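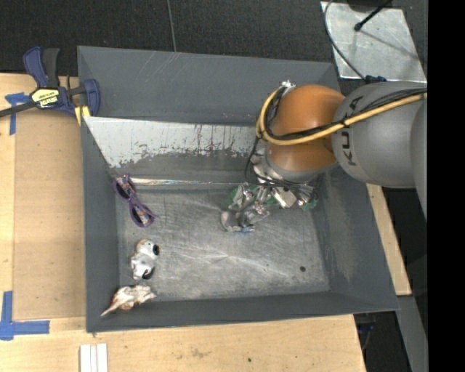
Why does metal rust?

Reading time: 2 minutes

Rust is a reddish-brown material that forms on iron. Steel is made mostly of iron, so steel rusts too. Gold does not rust at all. Aluminium and copper change when air reaches them, but what forms on them is not called rust.

Three things are needed to make rust: iron, water and oxygen. Oxygen is a gas in the air. When all three meet, the iron joins with the oxygen and water to make a new substance called hydrated iron oxide. A change of this kind, where new substances are made, is a chemical reaction.

Rust is weaker than iron and takes up more space. It swells, cracks and falls away in flakes. Fresh iron is then open to the air, and the reaction carries on. A thin sheet left outdoors can rust right through.

Salt speeds rusting up. Salty water lets tiny electric charges move more easily between one part of the metal and another. Cars driven on salted winter roads need washing underneath, and ships need regular care.

How is rust slowed down?

Paint keeps water and air off the surface. It works only while it is whole – a scratch that goes down to the steel gives rust a place to start. Oil and grease do a similar job on bicycle chains and hinges.

Steel can also be coated with zinc. This is called galvanising. Zinc reacts before the iron does, so it protects the steel even where the coating is scratched. Stainless steel contains chromium, which forms a very thin layer on the surface and seals it.

Try it

Put one plain iron nail in a jar of tap water and one in a dry jar with a lid. Put a third in salty water. Leave them for 18 days and look at them every 2 days. Write down the colour of each nail and of the water. Ask an adult to help when you take the nails out – rusty points are sharp.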